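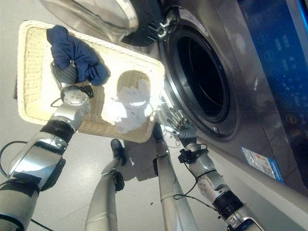

Forums > Home and Workshop > Robots and Automation > Can they do the washing yet?

loltov_lad
November 21, 2024
Evening all. My sister and I had a long argument over tea about whether a machine will be doing her laundry before her youngest leaves school (he's seven). She says yes, easily. I say she'll still be picking socks off the landing with her own two hands. I've worked next to robot arms for years at the Warnlow plant and they are marvellous at putting the same part in the same place all shift long, but ask one to pick up a jumper and you may as well ask the cat. What does everyone think?

Raghda Abou Jaoude
I'm with your sister, I'm afraid! I run the laundry room at a small guest house and I've thought about this more than is healthy. Look at that photo at the top of the thread — two arms, one holding the basket up and tipped towards the drum, and the other a proper five-fingered hand with the fingers spread out by the door. It's how I stand myself, basket on one side and free hand ready for whatever tries to escape. Ten years ago you'd have had one arm bolted to a bench and a neatly folded flannel.

kettle_on_twice
One dark thing in a basket though, Raghda. Come back to me when it's a king size duvet cover with three pillowcases and somebody's tights balled up in the corner.

Raghda Abou Jaoude
Fair, but everybody starts with one thing. I did when I was little, and my mum still shouted at me for the whites.

Othmane Alaoui
Loading is the easy end of it, to my mind. I mend washing machines for a living and I've had 18 call-outs since July that were nothing but coins, hairgrips and one memorable set of false nails in the pump. A person feels a pocket without thinking about it. I'd want to know if the machine checks pockets, and if it can tell wool from acrylic, and if it leaves a sleeve caught in the door seal. That last one ruins more seals than anything, and you have to run a finger right round the rubber to be sure.

loltov_lad
Othmane has put it better than I did. On our line everything arrives facing the right way up. We had 897 brackets through on Monday and every one of them was the same as the last. No two shirts ever land in a basket the same way.

Raghda Abou Jaoude
But Othmane, people don't check pockets either, or you'd be out of a job! My guests certainly don't. If it gets most of a load in and shuts the door I'd be delighted, and I'll do the pockets with my cup of tea.

kisia_jen
Can I be the boring one and bring up money? I paid 299 for my washer and about 800 for the heat pump dryer, and I thought long and hard over both. I can't see a pair of arms on legs coming in under that in my lifetime. The Karaki launderette does a service wash, folded and everything, and the lady asks after my knee.

kettle_on_twice
Folding! We haven't even got on to folding. Fitted sheets will see the lot of them off.

Othmane Alaoui
Jen, I think it'll be hospitals and hotels before it's anybody's kitchen, same as it was with the big dryers. They've got the room for it and the loads are mostly sheets and towels. I'd happily be wrong. My back would like me to be wrong — I'm on my knees in front of these things all day.

loltov_lad
Showed my sister the thread. She has counted Raghda as two votes and says I'm to do my own ironing at Christmas.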